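Last updated: 03/05/2021

Noltum puts two different hands on one bench, and stops pretending that's odd

KESTPORT – Noltum today opens orders for the Skedley, a two-arm bench kit for small packing and sorting jobs that comes with a five-fingered hand on the left and a plain gripper on the right. The company knows how this looks. It has been asked by several customers whether the second hand is on back order.

It isn't. The Skedley was laid out this way after a long run of trials in which Noltum's engineers kept building matched pairs and kept finding that one of the two spent most of the day idle. A gripper is good at holding a thing and moving it over there. A hand with fingers is good at the fussier work of steadying, nudging and turning. Most benches need a bit of both, and most budgets don't stretch to two of each.

"We had a very handsome pair of hands on the first version," said Nuria Aguirre, who runs the Skedley program at Noltum. "They were wonderful at waving. Visitors loved them. Then somebody would ask to see a bottle get picked up, and we'd all look at the clock."

The kit ships in two crates and includes both arms, the hand, the gripper, a control box, the teaching software and a printed manual of 187 pages. Noltum is aware that a manual of 187 pages is a lot. The first 5 pages are the ones most owners will need, and they have been printed on heavier paper in the hope of surviving the first week. 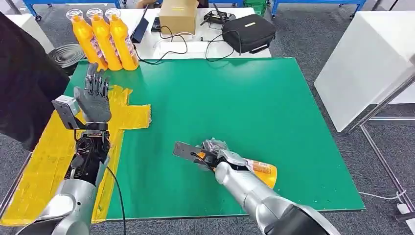 The Skedley is taught by demonstration, with no programming needed for ordinary jobs. An operator guides the arms through a task, corrects the parts that go badly, and repeats until the machine has the idea. Noltum suggests starting with something light, all of one kind and not too precious. Orange plastic bottles with clear caps do nicely: three standing in a row at the corner of a green mat, one lying on its side in the gripper, and the left hand held up with its fingers spread like a crossing guard's. Yellow tape makes a perfectly good work marker, and the software does not care whether it went down straight. New owners can expect their own tape to look much the same, wrinkles included.

The control software lets either arm be taught on its own before the two are asked to cooperate. Noltum recommends this strongly. The support desk has a name for customers who skip the step, and has been asked not to put it in a press release.

Changes in this version include a quicker release on the gripper, a redesigned wrist cover (supplied separately, for those who like to see the motors) and a stop button that can be reached without leaning over the work. The last of these was the most requested change by a wide margin. The company regrets that it needed requesting.

The first outside customer is Casado, a family-run filling and labeling business that has had a trial unit since July of last year. Casado handles some 235 small orders in a busy week, many of them mixed boxes that its main line was never built to deal with. The trial unit now takes on part of that sorting. It is slower than a practiced person and makes no claim to be otherwise, but it doesn't mind the late shift, and the practiced people have been moved to work they complain about less.

"They sent us a list of everything that annoyed them," Aguirre said. "It was a long list, and quite rude in places. We fixed most of it. The rest is in the manual under 'Features.'"

Noltum would like to be plain about what the Skedley won't do. It won't lift heavy parts. It won't thread a needle, fold a fitted sheet or find the thing you dropped behind the table. Clear packaging with a strong glare on it still causes trouble, and the answer for now is to move the lamp. Soft bags are being worked on and will be announced when they stop ending up on the floor.

Orders are open to businesses and teaching labs from today. Each kit comes with 2 days of setup and training at the customer's site, and spare fingers can be ordered one at a time. Demonstrations can be booked at the Noltum workshop in Kestport, where visitors are welcome to bring a small item of their own for the machine to try. Please don't bring eggs. Prices depend on arm length and mounting, and a written quote is available from the sales office on request.

About Noltum

Noltum designs and builds bench-top automation for small manufacturers, packers and schools. The company is based in Kestport, above its own workshop, and can generally hear when something has gone wrong.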